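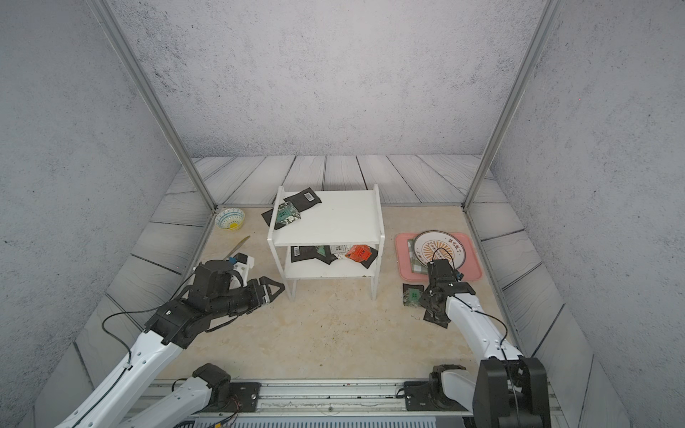
Darcy Kereama

Last updated: June
3 min read

Fault Reproduction Technician, two-arm shelf cell
Wundetti, Wivthorpe site
Fixed term, 6 months, full time

Wundetti is hiring a technician to reproduce, log and help close a fault on its two-arm shelf cell. The cell has two arms on a shared rail, facing a white two-tier shelf on a pale mat. The work is picking and placing small packets, mostly tea sachets and dark printed pouches, on and around the shelf.

In June the right arm failed to hold position after a protective stop. The operator had pressed the stop during a pick in front of the shelf. The arm halted as designed, then sagged until the gripper met the mat. The left arm held. There was no injury. The cell was locked out, the brakes were inspected and no mechanical defect was found. The fault has been reproduced 17 times since, always on the right arm and always with the wrist bent down and the forearm extended. We do not have a root cause.

A second fault is open on the same cell. The wrist camera sometimes reports a packet where there is only debris or a mark on the mat, and the arm descends to pick it. We have no evidence that the two are linked, but the descent puts the arm in the pose where the sag occurs, so they are being tested together.

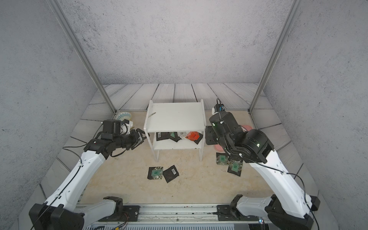 What the work involves

You will run a fixed test plan of 1,000 stop events across both arms. Each event is triggered from a written pose list, and the joint positions are recorded for 30 seconds after the stop. Any movement past the limit is a fault and gets its own report. Runs are repeated with the packets in set positions on the top board, on the lower board and on the mat.

Other duties:

- Check the stop circuit, cable routing and rail clamps at the start of each shift.
- Lock out the cell before reaching inside it. This applies to picking up a dropped packet.
- Record the mat condition before each camera run. Half of the camera runs use a clean mat and half use a mat with crumbs and stains left in place.
- Save the wrist camera view for every false pick and mark what the software took to be a packet.

The false picks take more judgment than the stop tests. Black pouches with a printed surface give weak edges, and small bits of paper or plastic near a pouch can be merged with it.

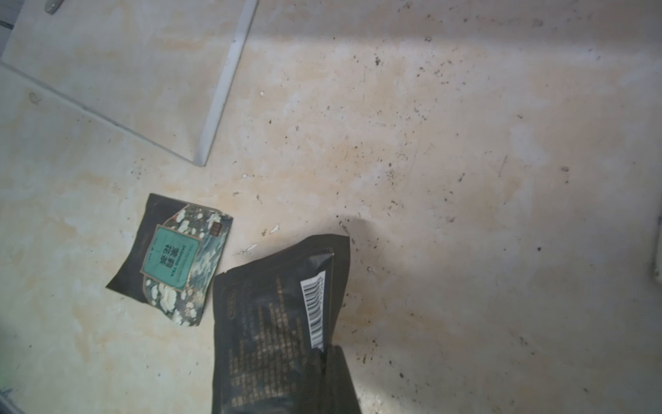 A technician who labels these in a hurry will hide the pattern we are looking for, so there is no daily quota on labeling. Expect to spend up to a third of your time on it.

What we need from you

- Experience with motor drives, brakes or stop circuits, in any industry.
- Able to read a wiring diagram and a joint log.
- Clear written reports. We will ask for a sample with names removed.
- Willing to stop a run and keep it stopped when asked to continue.

Scripting is useful but can be learned here. A degree is not required.

Reporting and conditions

The position reports to Zuleica Miranda, test lead. Safety sign-off sits with Saskia Mahuika, who is outside the test group and can close the cell without consulting it. Shifts start at 7:30 a.m. Two people must be present whenever the arms are powered. Training on the lockout procedure is paid and comes before any work in the cell.

To apply, send a resume and one report sample to Elsie Bright in the Wivthorpe office, marked "Shelf cell". Applications are read as they arrive. Interviews include a one-hour session with a recorded stop event and its joint log. Please tell us in advance if you need the log in large print.

This site uses cookies to remember your settings and measure visits. Accept | Manage choices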